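Spare bedding sought as Totstead rooms are readied for winter guests

Households in Totstead are being asked to go through their beds and cupboards this month and pass on any quilts, blankets and flat sheets they no longer use. The Nurngate Room Scheme, which places seasonal workers in spare bedrooms across the district, says it needs bedding for 19 rooms before the end of October and has enough for 8.

The scheme matches people who have an unused bedroom with workers arriving for the winter season at the packing sheds in Clovusby. Hosts supply the room and a bed. The scheme supplies the bedding if the host does not have any to spare, and it collects and launders everything again in spring.

Last winter 132 pieces of bedding went out. A good many came back too worn to use a second time, mostly thin blankets and pillowcases, and those were cut up for cleaning rags. The scheme did not buy replacements over the summer and is now relying on what residents can give.

Heavy quilts are wanted most. Many of the spare rooms in the older houses are at the back, away from the main heating, and guests last year asked for a second cover once the nights turned cold. Single and double sizes are both accepted. Color and pattern do not matter.

Bedrooms that have gone without a regular sleeper tend to fill up with other things, and most hosts have some sorting to do first. Clothes end up on the bed, chargers gather near the pillows, and blankets get pushed into a heap to be folded later. The scheme asks that the bed be stripped to the mattress before a room is inspected, so that the mattress can be looked at and the right size of sheet written down.
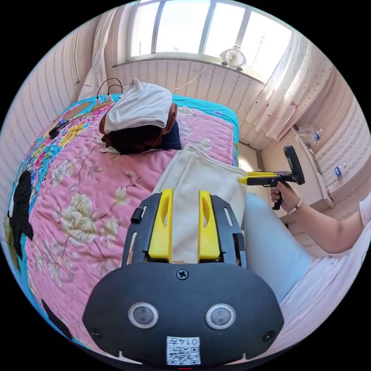 A cream cloth at the edge of a bed with a pink flowered quilt.

Rooms will be inspected from the second half of the month. The visit takes 20 minutes or less. An inspector looks at the bed, the window, the heater and the door, and checks that there is somewhere to hang clothes. Wallpaper and paint are not part of the inspection, and hosts have been told that they do not need to redecorate.

Power strips are looked at as well. Hosts are asked to take them off the bed and stand them on the floor or a bedside table, with the cables clear of blankets and pillows. The same goes for phone chargers. In last year's inspections this was the most common item on the follow-up list, ahead of stiff windows and missing light bulbs.

Bedding can be dropped off at the Tsang laundry on the Clovusby road, which has lent the scheme its side room and two of its larger machines. The side room is open from 7 in the morning until early afternoon on working days. Donors should use the side door and leave the front counter free for laundry customers.

Items should be clean, dry and folded, and put in a bag with a note of the size if it is known. Quilts with a loose border or an open seam will be taken and mended. Bedding with stains is accepted if the fabric is sound. Pillows are not being taken this year, with the exception of new ones still in the packaging, and neither are electric blankets or mattress toppers.

Clothing is a separate matter. The laundry found sweaters and pants mixed in with sheets in several bags last fall, and it was not clear whether they had been meant as gifts. Donors are asked to check inside folded blankets before they bring them in. Anything found will be held on a shelf in the side room until the collection closes.
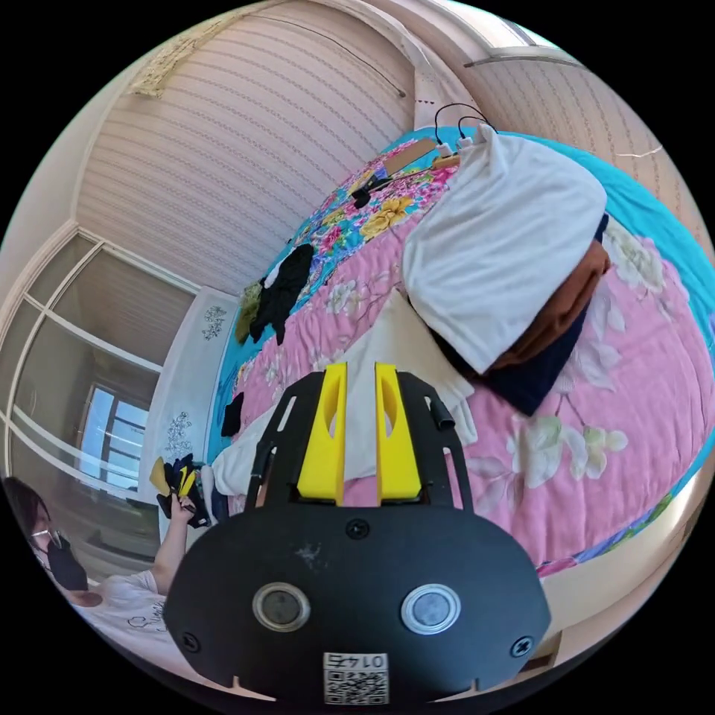
HOUSING & HOME

The number of rooms on offer has gone up since the scheme began. There were 7 in the first winter, all of them within walking distance of the Clovusby bus stop. This year's 19 include several on the far side of Totstead, and the scheme is talking to the Nurngate bus operator about an earlier morning run – no decision has been made on that yet.

Hosts receive a weekly payment toward heating and water, set at the same rate as last winter. Guests do their own cooking and cleaning and are given one full set of bedding on arrival, with a second set to use on wash days. Hosts who would like to use their own quilts and bedspreads can do so, and the scheme will lend only sheets in that case. Those pieces should be marked with the host's name on a tape or tag, so that they stay with the house when the loaned items are collected.

People who cannot get to the laundry can ask for a pickup. A van will go around Totstead on two evenings toward the end of the collection, and bags should be left inside the porch or just inside the gate. It will not stop at houses that are not on the list. Pickup forms are at the laundry and at the Nurngate library desk.

The scheme is also short of people who can sew. Mending is done in the side room in the afternoons, after the drop-off hours – thread and two machines are provided. Most of the work is straight stitching on borders and hems.

Any bedding left over once the rooms are made up will be stored in Nurngate for the spring changeover. First guests are expected in Clovusby at the start of November.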